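Search this diary
Type and press enter

Sunday, up before six

The beans have gone in! Only the broad beans, and only the first two rows, but it counts as the start of the year as far as I'm concerned. The ground at Taltthorpe has been too sticky to touch for weeks and then this morning it just crumbled when I pushed the fork in. I stood there grinning at it like a fool with my flask going cold on the wall.

I'd soaked 42 beans overnight in the blue pudding basin, and every one had plumped up beautifully. They went in two inches down, a hand's width apart, in a double row along the side nearest the hedge where the wind doesn't get at them so badly. Last year I put them in the middle of the plot and they leaned over like tired people at a bus stop. I have string ready this time, and the hazel poles I cut at Binwood, which are lovely straight ones and still smell green when you scrape the bark.

Then I had a good long look at the compost heap (my favourite job, and I don't care who knows it). The bottom third is perfect – dark and fine and full of those thin red worms. The top is still mostly cabbage stalks and needs turning. I barrowed the good stuff over to where the squashes will go and covered it with cardboard to keep the rain from washing it all down to the path.
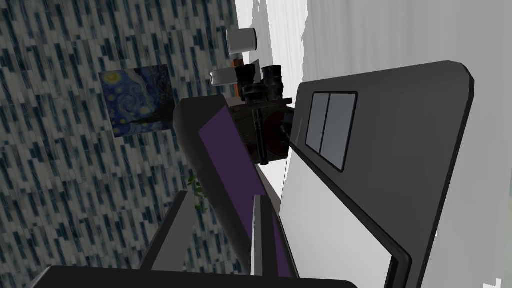

Grey on grey, with a tilted panel and a pale face to it.

Home by eleven, starving. Two fried eggs, the end of the loaf, and the seed tin tipped out all over the kitchen table. I do this every February and every February I find three packets of the same lettuce. Still, there's a squash in there I'm really excited about, called Tanska, a flat ribbed one that's meant to keep right through to spring. I've never managed to keep a squash past Christmas, mainly from eating them.

The onion sets are a different matter. I ordered 125 and I have no idea where they're all going. If I give up the second strawberry bed I can just do it, but the strawberries were so good last summer that it feels like treachery. Perhaps a row down the edge of the path?

Drizzle after dinner, so I washed pots in the sink and listened to the wireless. A blackbird was singing on the shed roof until it was properly dark. Must remember to take the big watering can back up, and more string.

Contact | Copyright, all pages of this diary | Back to top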